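2 min read

Re: [labtools] hands for next year's budget

> Are you folks still set on two Duda hands, or could you live with
> one and a plain gripper? Husitz wants our numbers by September.

Still two! We do a lot of bottle-and-cup work, and I'd hate to plan a whole year one-handed. What I forgot last time was spares, so please put in 12 finger tendons and 500 for cables (the Mestinow ones are fine).
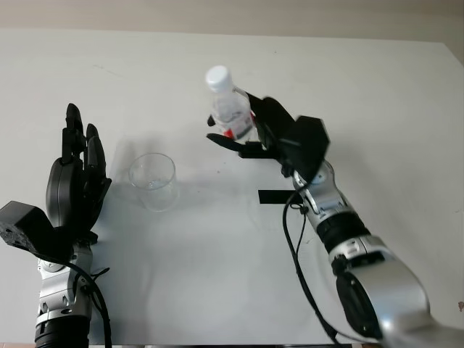

Brulholm quoted me 7 weeks for delivery, so I'd order early and keep some 20 percent back for repairs.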